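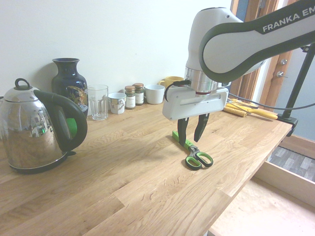

The kettle on the oak worktop, with the blue vase behind.

I had a chair to mend this month. One of the back legs had worked free of its rail, and somebody before me had run two screws into it and hoped for the best. I took the screws out, scraped the old glue off the tenon with a blunt chisel and went looking for a way to hold it all together overnight.

My sash cramps were too short, so I used cord. Wrap it twice round all four legs, just below the seat rails, and tie it off. Push a short stick between the two turns and wind it until the joint closes. Tuck the stick behind a rail so it can't spin back. Put folded card under the cord at each corner or it will mark the wood – I forgot on the first leg and now there is a dent.

Emiko Hattori lent me a bar clamp as well, a Feltgate with a 60 cm bar, and I put that across the front.
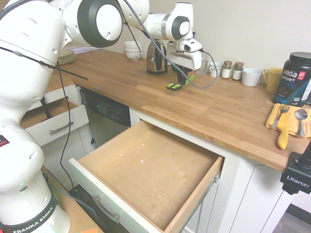 Check that the chair stands flat before the glue grabs. Mine rocked, so I slackened the cord, set it on the level bit of floor by the back door and leaned on the seat while I wound it up again. Wipe off what squeezes out with a damp rag. You have 10 minutes or so with ordinary white glue, less if the room is warm.

The old screw holes I filled with matchsticks and glue, trimmed flush the next morning. They show if you look for them. I might stain them later.

There are 2 more chairs from the same set in the shed, one with a split seat. I haven't decided what to do about the split yet.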